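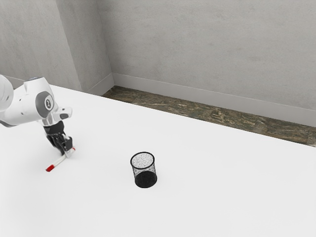 Nidia Ccori wrote in after the last release to ask why a penciled "no" next to a meatloaf recipe counts as a full record, and whether we would accept hers, which says "no" three times on one page. It does count, and we would. One page, three records, please send the book title.

Flastomon
Notes people wrote in their cookbooks

What's in it

2,244 handwritten notes copied from 129 used cookbooks, most of them bought by the box in Perum and Bornel. Each row is one note: the words as written, the book, the page, the recipe it sits beside, and what it was written with, if we could tell. Gravy is not a writing tool, although the first release had it down as one for an entire chapter on roasts.

Files

notes.csv – the notes
books.csv – title, year if printed, where the book came from
unread.csv – 575 notes that are clearly notes but that neither reader could make out
spelling.txt – words we left alone on purpose

The unread file is not included in the main total. Please stop adding the two together and writing to tell us the sum is wrong.

Columns in notes.csv

note_id: never reused, even when a note turns out to be a grocery list
book_id: matches books.csv
page: as printed; blank for endpapers
recipe: as printed, including "Salad for Men"
text: exactly as written
tool: pencil, pen, crayon, unknown
mood: see below, with patience

About the mood column

Mood was Isauro Ponce's idea. The allowed values are pleased, displeased, practical and family. "Family" covers anything that names a relative, which is how "Ray hates this" and "Mother's is better" ended up in the same bin. Sota Ichikawa labeled the second half and was much harder to please, so the books after book_id 61 look gloomier than they are. If you plan to chart mood by decade, look at who did the labeling before you write your abstract.

How it was made

Two people read every note separately. Where they agreed, we kept the reading. Where they didn't, Tonantzin Varela picked one, usually on a Tuesday and usually over lunch. Her choices are final in the sense that she doesn't answer mail about them. Spelling is untouched. "Bannana" stays "bannana", all the way down.

Names and privacy

Last names, phone numbers and street addresses are replaced with [cut]. First names stay in. One note gives a frank opinion of a neighbor's potato salad, and there we cut the first name too.

Known problems

Nearly all the books are in English and lean hard toward baking.
Page numbers in the spiral-bound church books are a matter of opinion.
Checkmarks and stars are left out. So are underlines, which Isauro still brings up.
Oven temperatures in the notes are what somebody wrote down. We have not tested them, apart from one pound cake, and we'd like the flour back.

Changes since the last version

Fixed the gravy.
Merged two copies of the Barajas box that had been entered under different spellings.
Moved "ask Linda" from practical to family, then back again.

Using it

Free for any use with credit to Flastomon. Corrections go to Soledad Serrano, with the note_id in the subject line. Messages that say only "the one about the ham" will wait their turn – there are a lot about ham.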